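Log, April, late evening

Pump cycled on again at 5:40 this morning with no tap open. I lay there and timed it: on for just under a minute, off, then on again before I had finished dressing. Pressure switch is set where it has always been, so either the tank has lost its air charge or water is leaving the system somewhere between the well head and the kitchen.

Went down with the flashlight and the tire gauge. Shut the breaker, opened the drain cock, let the tank empty into the floor drain, which took longer than I remembered. Air valve on top read 2 psi with no water in the tank. It should sit a little under cut-in. No water came out of the valve when I pressed the pin, so the bladder is probably intact and the charge has simply bled off. Ran the compressor in short bursts and brought it up to 38. Checked again after breakfast, still 38.

Closed up, restored power, watched the first fill. Cut-in at 40, cut-out at 60, no chatter at the switch. Ran the bathtub tap to draw it down and the pump stayed off for a good long interval before it came in. That is how it behaved when the tank was new.

Called Eamon Buckley about the water meter regardless. He fitted it when the line to the barn was replaced and knows where the joints are. He suggested reading it last thing at night and first thing in the morning with everything shut, including the stock trough. Tonight it reads 2,084. If it reads the same at six I will put the whole matter down to the tank and stop thinking about the barn line. If it moves, the trough float is the first suspect and the buried elbow by the gate is the second. I would much prefer the float.

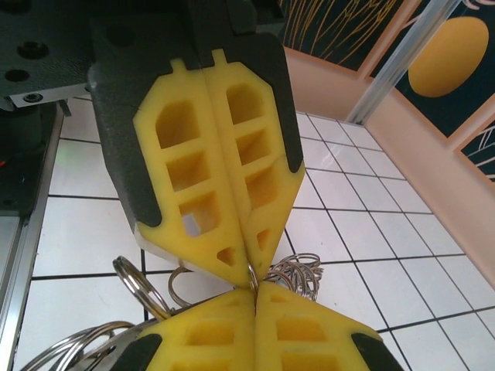

Page last changed: April, 9:52 p.m.

Afternoon went to the filter housing. The sediment cartridge was due, and with the breaker already on my mind it made sense to do both in one day. The old cartridge was brown for its full length and darker at the bottom. The sump would not turn with the plastic wrench, and I had to use the strap wrench from the truck with a rag under it. The O-ring had flattened on one side. I had a spare in the drawer, a Vilier, which is a hair thicker than the original but seats properly if greased. Silicone grease only. I used petroleum jelly on one of these years ago and the ring swelled until it would not sit in its groove.

Wrote the change on the housing in marker. The previous date had rubbed off to the point where I was relying on this log, and the entry for it was a single word, "filter," with no indication of which one.

Water ran cloudy for several minutes after, then cleared. Iron test strip came back at the low end of the scale, same as in the fall. Hardness I did not test. I am out of strips and the store at Tundholm has none until their next delivery.

Sibel Altıntaş phoned at four to ask whether her pressure problem could be related to mine. It could not, as we are on separate wells, but her symptoms are worth noting: good flow at the outside spigot, weak at the upstairs shower, and worse on hot than on cold. I told her to unscrew the shower head and look at the screen before paying for a visit. She had already ordered the visit. Told her to look anyway.

Remaining on the list, in the order I intend to do them:

Heat tape on the exposed run behind the pump. It has not been needed for weeks, but the plug end is cracked and I will forget by November.

Gauge on the tank tee. It sticks at 20 on the way down and has to be tapped. Half an hour's work with the system drained, and I should have done it this morning while it was.

Well cap. Two of the bolts are rusted. Replace all of them with stainless and renew the gasket at the same time.

Electrical draw on the pump under load. I want a figure on paper now, while it is healthy, for comparison later. Clamp meter is on loan to Eamon, who says he will drop it off on his way back from Vasby.

Rain started a little after eight, light and steady. Basement floor is damp at the north corner as usual and dry everywhere else. Sump pit level is four inches below the float. Pump quiet since supper apart from one cycle when the dishes were done.

Alarm set for six, meter first, then coffee.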